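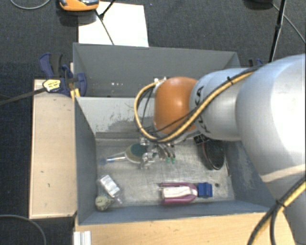
*Figure 2.1. Highlights on curved surfaces: a bright one on the silver-grey shell at right, a softer one on the glossy orange joint.*

# Chapter 2: Gloss and Surface Reflection

Chapter 1 treated color as if it were a property of the pigment alone. In practice a coated surface returns light in two ways. Part of the light enters the film, is scattered and absorbed by the pigment, and leaves in many directions. This part carries the color. The rest is reflected at the outer face of the film and, for most paints, keeps the color of the lamp.

Gloss describes the second part. On a smooth film the reflected light leaves within a narrow angle, and the eye sees a highlight with a clear edge. On a rough film the same light is spread over a wider angle and the highlight becomes broad and dim – or cannot be made out at all. A rough film also looks paler than a smooth one of the same pigment, a point that causes many failed color matches.

## 2.1 The Stuvo panels

The worked problems in this chapter use one set of test panels, prepared by Trinh Đỗ at the Stuvo coatings shop. The set has 40 panels in two groups. The first group was sprayed with a clear topcoat over the color coat. The second received the color coat only. Panel 51 in the shop's numbering is the reference panel and should be read before each group.

Readings are listed in Table 2.2. Note that the panels were cured flat. Curved parts are harder to measure, as the meter must sit level on the surface, and they are left to Section 2.6.

## 2.2 Terms used in this chapter

**Specular angle.** The angle at which light leaves a mirror-like surface, equal to the angle at which it arrives.

**Haze.** Light scattered close to the specular angle. It gives a milky border to a highlight.

**Orange peel.** Waviness in the dried film, wide enough to be seen without a lens. The term has nothing to do with hue.

Before reading on, review the law of reflection in Section 1.4. Problems 1 through 8 assume it.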